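Situmis Open Bin and Felt Table Mat

Sold by Hedton Table and Storage

The Situmis open bin is a plain rectangular container for keeping small things together on a table or shelf. It has no lid, no dividers and no handles. The felt mat is sold with it as a set, or on its own if you already have a bin you like.

We first stocked the bin in pale grey only. The light blue came in June and has outsold the grey since, so it is now the standard colour and the grey is made to order.

The bin

Translucent plastic in light blue. The walls flare out slightly towards the top, so empty bins stack inside one another. A raised rim runs along the top edge and gives you something to hold when you lift it. The floor is flat, and small parts do not collect in a channel at the edges.

Because the plastic lets light through, the colour looks stronger at the lower edge and where walls overlap. Stacked bins look a good deal darker than a single one. Customers sometimes ask whether they have been sent two different shades, and they have not.

The bin will take the everyday load of a sewing table, a craft room or a packing bench. It should not be used for hot liquids or left against a radiator. Wash by hand in warm water and dry with a soft cloth. Scouring pads will dull the inside walls.
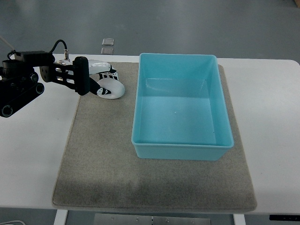

The mat

Grey-beige felt, cut in one piece with no backing. It stops a bin sliding on a smooth tabletop and takes the noise out of putting things down. On a white table it also makes small items easier to find.

The mat measures 93 cm along the long side and 70 cm along the short side. It will not cover a full-size dining table and is not meant to. Leave some bare table round it for cups and anything that might drip.

Felt picks up threads and crumbs. Shake it outside or go over it with a clothes brush. Marks can be dabbed with cold water and a little mild soap, then the mat dried flat. Do not put it in the machine. It arrives rolled, and the corners may lift for a day or two. Turn it face down overnight with a few books on the corners.

Setting it up

Most people put the bin with its long side running from back to front, which leaves working space on either side. If you sort from left to right, keep the bin to the right of centre and work on the left of the mat.

Wai-kit Tai in our packing room uses the set for sorting fittings before they are bagged. He has had the same mat since we began selling them and reports some flattening in the middle.

Ordering

Bins are sold singly or in packs of 6. The set is one bin and one mat. Orders leave us within 4 working days. For larger quantities, or for the grey bin, write to Sze-wing Chow at the sales desk and say how many you need and where they are going.

Unused items can be returned in their original wrapping. Mats that have been cut to size cannot be taken back.

Page updated July 11, 2019

Related items
Drondia Stacking Tray
Shek Shelf Liner
Situmis Open Bin, grey (made to order)
Drondia Clothes Brush

This site uses cookies to remember your basket. By continuing to browse you agree to their use.

Contact us | Delivery and returns | © Hedton Table and Storage | Back to top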